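**Stetstead, July 24, 2020** – Menier, the small Stetstead firm that tests robot parts so other people don't have to, has published the results of its latest gripper comparison. The winner was not the most expensive entry. The most expensive entry would like it known that it came third.

The comparison ran on Menier's bench in Prastbridge and set four grippers the same job: pick up a small coloured block, move it, put it down, and let go when asked. The last part caused more trouble than the first three. Each gripper made 526 attempts on the same arm, under the same controller, with the same set of blocks scattered across a maple board.

Cylinders and cubes gave hardly anyone any bother. Stars and hearts were another matter, as they offer a gripper plenty of places to hold and very few good ones. Blocks left touching a neighbour were scored separately, under a heading the engineers had to rename before publication.

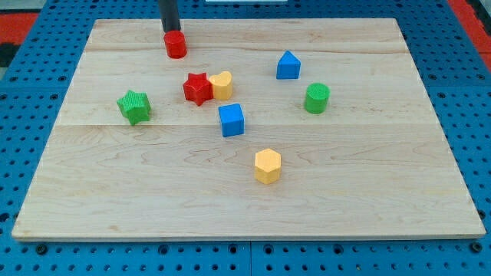

*A black cylindrical gripper with the red cylinder block. The red star and yellow heart are side by side on the board.*

"We expected the clever grippers to do well on the awkward shapes, and they did, in between long periods of thought," said a spokesperson for Menier. "The plain one just got on with it."

Across the whole comparison, more than 2000 attempts were logged, of which 119 ended with a block on the floor. Menier has since bought a floor mat.

The full results, including scores by shape and a frank page on cabling, are free to download. Work on the bench was paid for by Karunaratne, which makes none of the grippers tested and has asked for that to be mentioned.

A second round, comparing cameras on the same board, is planned for October.

**Notes to editors**

Menier tests grippers, arms and controllers for small manufacturers. Visits to the Prastbridge bench can be arranged through the press office in Stetstead.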